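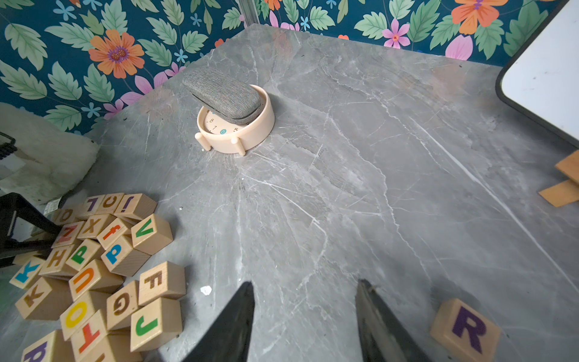
Does the Mavis box set have the songs uncut?

Every song is there at full length, including the ones trimmed for the repeats. The only thing missing is the "next time" trailer at the end of each episode, which gave away the plot anyway.

Box Sets > Drama > With Singing

June - by the Bakke shop desk

Mavis: The Complete Second Series
Catalogue no. 3719
Region 2, PAL, English subtitles

Series one of Mavis was a gentle drama about a seaside school of dance and its owner, who was usually behind with the rent. Series two is the one where everybody starts singing. If you gave up after the first musical number, in which a solicitor reads a will to the tune of a slow waltz, we understand. Come back. It settles down by episode four, apart from the funeral.

This set collects all 21 episodes in the order they were meant to be seen. The original broadcast swapped two of them round, so viewers watched the landlord return from Portugal a week before he left. Seen in sequence the business with the forged lease makes sense, or as much sense as it was ever going to.

The finale runs to nearly 74 minutes and contains a wedding, a second wedding, a flood in the rehearsal room and a tap routine on a moving ferry. It was split in half for later showings, with the break falling in the middle of a high note. Here it has been put back together and the note goes on for quite some time.

Fans of the Emus will want to know that the rival dance troupe get far more to do this year. Their car park number in episode nine is complete, feathers and all, and so is the long argument about who should be at the back. Their attempt at a ballet is also complete. We did ask.

Picture and sound

The episodes have been transferred again from the broadcast masters by Sistent, who also did our reissue of the first series. Night scenes are a good deal clearer, so you can now make out what is going on under the pier in episode six - a mixed blessing. The sound is plain stereo. Dialogue used to vanish beneath the band whenever anybody was confessing to something, and that has been evened out. The subtitles cover the lyrics, with one verse marked as [indistinct] after several of us had a go at it.

Extras

Commentary on the opening episode and the finale
Rehearsal footage from the ferry routine
Deleted scene: the landlord's solo
Outtakes, mostly falling over
Booklet with song list and episode notes

The landlord's solo was cut for reasons that become clear in the second verse.

Good to know

The series one recap is very short and leaves out the twin sister altogether, so newcomers should begin with the earlier set. The two boxes are the same height and the spines line up, for those who mind about such things. The case is card with plastic trays inside. The discs grip their hubs quite hard, so press the middle before you pull.

Orders placed by noon on Monday go out the same day. Sealed sets can be returned. Opened ones can only come back if a disc is faulty, and disliking the second wedding doesn't count as a fault, though you'd be in good company.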